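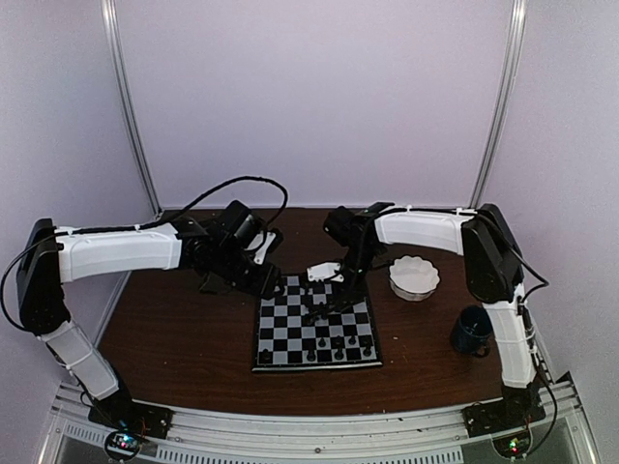
Varkeo: how can I invite a second player in the same room?

Hello, I bought Varkeo in July and I want to play the campaign together with my brother on one console. In the menu I find only "Invite online". We are both at level 15. Is split screen possible?

Skemico

You must first finish the bridge mission in Ernmont. After it, go to the camp, open the map table and choose "Local partner". The second controller must be switched on before you do this – otherwise the line stays grey. Your partner also needs 400 coins for the entry, and he keeps his own items.

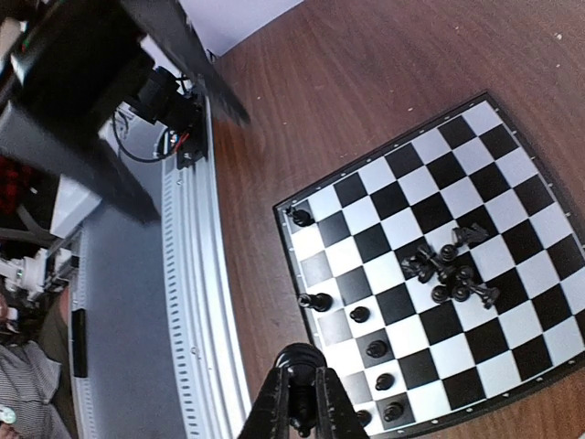

Black pieces on the chessboard, some of them lying down.

Mayrhofer

Same problem here, I restarted and then it worked.

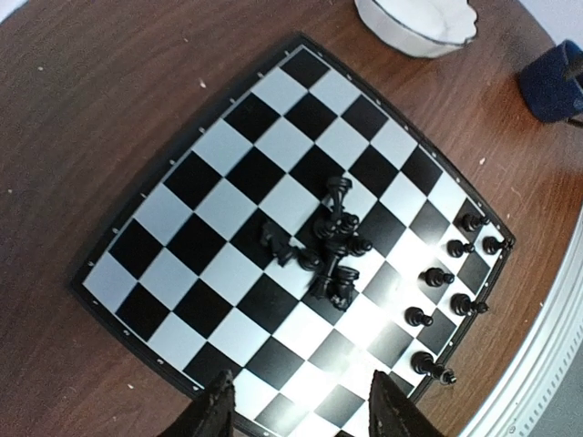
Page last changed: August 14, 2019

Ernmont_33

One addition to the first reply. Save only in the camp when you play with two persons. I saved in the forest once and we lost almost 824 coins. For the coins there is no way back, I have asked the support.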